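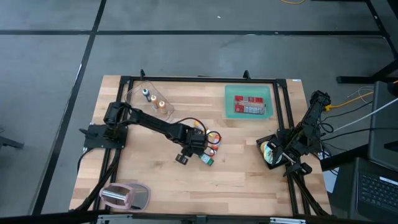 Questions we keep getting about the sorting arms

Home Our People Work Here News FAQ Contact

When Gostcombe began talking about the Nouri benches, there were a lot of questions in the break room and even more by the parking lot door, and we thought it would be kinder to answer them in one place. If yours is missing, please send it in. We add to this page whenever something new comes up, and no question is too small.

Is anyone losing their job over this?
No. All 43 of us who worked the small-goods floor before the benches came are still on the payroll, and management has put in writing that no position will be cut because of them. What we can't promise is that every job will stay the same, and we would be doing you a disservice if we pretended otherwise. Some people now spend less of the day sorting and more of it checking, restocking and fixing labels, and a few have told us they miss the old rhythm. That's a fair thing to miss.

What do the arms do all day?
Mostly they pick up small things and put them down somewhere else. Bottles, tape, little packages, the mixed odds and ends that used to give everybody sore wrists by August. They work on an open tabletop with bins and trays, much like the tables we have always used.

Why do they take so long with the squeeze bottles?
A squeeze bottle is a fussy thing to hold. It gives when you press it, it rolls if it's lying on its side, and the nozzle makes one end a lot skinnier than the other. You and I sort that out with our fingers without giving it a thought — the arm needs to come at it from a sensible angle and close up gently.
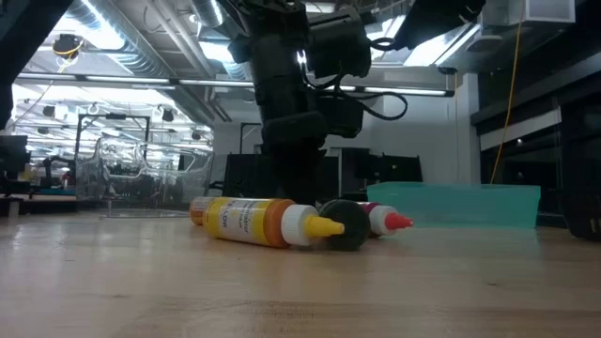
We ask people not to reach in and help, tempting as that is (and we all feel it, especially right before lunch). If a bottle has been dropped or missed, press the pause button, wait until the arms are still, and then move whatever needs moving. Fatima Ajayi on the early shift has laminated the steps and hung them by each bench, for anyone who likes to see things written down.

Will I have to learn programming?
Not unless you want to! The basic training takes 2 afternoons, paid at your normal rate, and it covers starting, pausing, clearing a table and writing a useful note when something goes wrong. After that there is a longer course with Heltach for people who would like to go further. Eliseo Tlapale came off the packing line to take it, and he is a patient person to sit beside if you're nervous about all this.

Does the new job pay the same?
Your base rate stays where it was. Bench leads get an extra 5 percent, and anyone who has finished basic training can apply, whatever shift they're on.

What still needs a person?
Quite a bit. Reading a worn label, noticing that a cap feels wrong, deciding whether a dented package is fit to go out. Similar containers with different contents are a big one as well, and we'd much rather you took a second look than hurried.

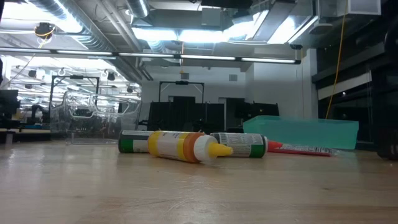
Small print is where experienced eyes earn their keep, so each bench has a magnifier and a good lamp in the drawer underneath. Please put them back when you're done, as the evening crew has been hunting for theirs.

Is the bench recording me?
The cameras are there for the work on the tables. The recordings are not used for performance reviews or break times, and the agreement that says so is in the binder in Hauwa Ibrahim's office. You're welcome to read it on the clock.

Who do I talk to if I'm unhappy with how it's going?
Start with your shift lead, or go straight to Hauwa if you'd prefer. Her door is open from 2 p.m. until the end of day shift, and you can bring a coworker along.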